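Tully Community Energy – battery and solar group
Minutes of the August meeting, upstairs room, 7.30 start

Present: Aisling Ó Dálaigh (chair), Aidan Mulcahy, Yogesh Mishra, Obadia Mussa. Minutes by Aidan Mulcahy.
Apologies: Donal Mulligan, who sent written comments.

1. Last minutes
Agreed with one change. Item 4 said the Valico inverters "had been proven in cold weather". Yogesh asked who had proven it. The sentence now reads "are said by the supplier to work in cold weather".

2. Zetora battery proposal
Aisling went through the revised quote. Zetora now offers a battery of 222 kWh in place of the smaller unit, with control software included for the first 2 years. There was no figure in the quote for year three. Obadia had rung to ask and was told it would be "competitive". The meeting did not find this helpful.

Zetora's savings estimate assumes the battery is filled and emptied once every day of the year. Yogesh compared this with the meter data from the hall and the dairy and could not make it fit. In winter there is hardly any spare solar to put in it, so it would have to charge from the grid overnight, and the night rate they used is one we are not on. He thinks the true saving could be half what is claimed. He would not be held to that until he has done the sums again with our own tariff.

Donal's comments were read out. He is in favour of going ahead before the price changes, and points out that we have now had three meetings on the same battery. Aisling said the price had been about to change at each of those meetings too.

Agreed: no deposit to be paid. Zetora to be asked for the year three software charge in writing, the savings worked out on our actual tariff, and the name of a site of similar size we can ring up ourselves.
Action: Obadia.

3. Running in a power cut
The brochure says the system will "carry the site seamlessly through an outage". Aidan asked which parts of the site. The answer, on page 11, is the lighting and one socket circuit. The cold store is not included and would need a separate changeover switch, not priced.

Yogesh said the cold store was the reason most people voted to look at batteries to begin with. Without it we would be buying a very dear set of emergency lights – his words, and he asked for them to be minuted.
Action: Yogesh to get a price for the switch from Faluletti and one other electrician.

4. Solar output
The roof array made 751 kWh last month. The online display gave more than that for the same period, and the two have disagreed since the monitoring box was replaced. Valico says the display is right and the meter is wrong. The meter is the one we get paid on, so the meeting will go by the meter.
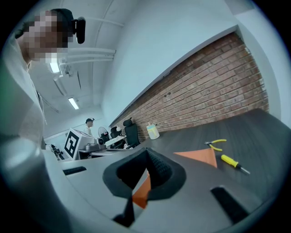
Obadia asked if the new box could be reading the hall supply twice. Nobody present could rule it out. He will take a reading from both at the same hour on Sunday and again a week later.
Action: Obadia.

5. Money
There is 3000 euro set aside for design work, none of it spent. Donal had suggested using it for a feasibility report from Zetora. Aisling was against paying a seller to tell us if we should buy. Left for now.

6. Any other business
The key to the meter cupboard is missing again. Whoever has it, please leave it with Aisling.

Next meeting to be fixed once Zetora has replied. Closed at 9.15.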